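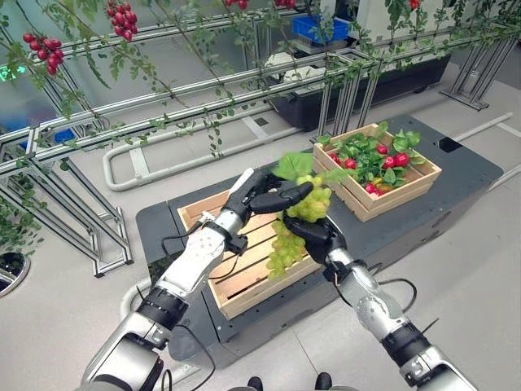

검은 손 두 개로 포도 한 송이 잡는 중. 포도 아래 나무 상자가 오늘의 목적지입니다.

브루스티스(Brustis) 소개

안녕하세요, 브루스티스에서 데이터 수집을 맡고 있는 얀카 바르토시(Janka Bartoš)예요. 회사 소개 글을 써 달라는 말을 듣고 한참 미루다가 결국 제가 쓰게 됐네요. 딱딱한 연혁표는 영 체질에 안 맞아서, 그냥 저희가 매일 뭘 하면서 지내는지 적어 볼게요.

저희는 로봇이 과일과 채소 다루는 법을 배울 수 있도록 시연 데이터를 모으는 회사입니다. 사람이 원격으로 로봇의 팔과 손을 움직여서 송이를 잡고, 옮기고, 상자에 내려놓아요. 그 과정을 처음부터 끝까지 기록한 것 한 건을 저희는 '한 판'이라고 부릅니다. 지금 쓰고 있는 포도 세트에는 1368판이 들어 있어요. 그중엔 제가 직접 조종한 것도 꽤 있는데, 초반 기록은 지금 다시 보면 좀 부끄럽습니다(손목을 왜 그렇게 꺾었는지!).

시작은 헤드비카 쿠비체크(Hedvika Kubíček)와 저, 둘이었어요. 헤드비카는 온실 설비를 만들던 사람이고 저는 영상에 라벨 붙이는 일을 오래 했습니다. 처음 빌린 작업장은 쿠수르콤(Kusurcombe)에 있었는데 천장이 너무 낮아서 덩굴을 걸 수가 없었어요. 결국 엔도턴(Endorton)으로 옮겼고, 지금은 여섯 명이 일하고 있습니다.

작업장에 처음 오신 분들은 대개 위를 먼저 쳐다보세요. 알루미늄 구조물에 토마토 덩굴이 늘어져 있고 빨간 방울토마토가 송이송이 달려 있거든요. 그 밑의 낮은 받침대에 나무 상자를 올려놓고 작업합니다. 딸기가 수북한 상자 옆에 빈 상자를 두는 식으로요. 배경이 늘 똑같으면 모델이 과일 말고 배경을 외워 버려서, 상자 위치도 바꾸고 과일도 바꾸고 조명도 바꿔 가며 찍어요. 이 배치를 짜는 게 헤드비카 담당인데, 최대 68가지까지 짜 놓고 번호를 매겨 둔 표가 있습니다. 저는 아직도 그 표를 다 못 외웠어요.

포도는 생각보다 까다로운 과제예요. 송이는 위쪽과 아래쪽의 모양이 다르고, 한 손으로만 들면 기울기 쉽고, 잎이 붙어 있으면 손가락 놓을 자리도 달라집니다. 그래서 저희는 한 손으로 위를 잡고 다른 손으로 아래를 받치는 동작을 따로 모으고 있어요. 조종하는 사람마다 버릇이 달라서 누구는 아래부터 받치고 누구는 위부터 잡는데, 그 차이도 일부러 남겨 둡니다. 매끈한 동작만 모아 놓은 데이터로 학습시켰다가 손이 조금만 빗나가도 모델이 그대로 멈춰 버린 적이 있거든요. 놓쳤다가 다시 잡는 기록은 그래서 지우지 않고 '복구'라는 표시를 달아 보관해요.

기록이 끝나면 세 단계로 검수합니다. 먼저 관절 값과 영상의 시간이 맞는지 보고, 그다음에 구간을 나누고(다가가기, 잡기, 옮기기, 놓기), 마지막으로 조종하지 않은 사람이 처음부터 다시 봅니다. 검수 도구는 사내에서 만든 '바시치(Vasić)'를 씁니다. 이름은 헤드비카가 지었는데 뜻은 저한테도 안 알려 줘요. 단축키가 불편하다는 원성이 자자해서 7월에 한 번 싹 고쳤습니다.

저희와 함께하는 곳은 주로 온실 자동화 업체와 대학 연구실이에요. 완성된 세트를 가져가시는 경우도 있고, 원하는 작물과 상자 규격을 알려 주시면 거기에 맞춰 새로 모으기도 합니다. 작물 목록에 없는 것도 일단 물어봐 주세요. 가지는 해 봤고, 무화과는 아직인데 저는 정말 해 보고 싶어요!

작업장 견학은 오후 2시부터 가능합니다. 오전에는 조종석이 꽉 차 있어서 제대로 안내해 드리기가 어려워요. 오시기 전에 문의 양식에 관심 있는 작물과 인원을 적어 주시면 제가 직접 답장드릴게요.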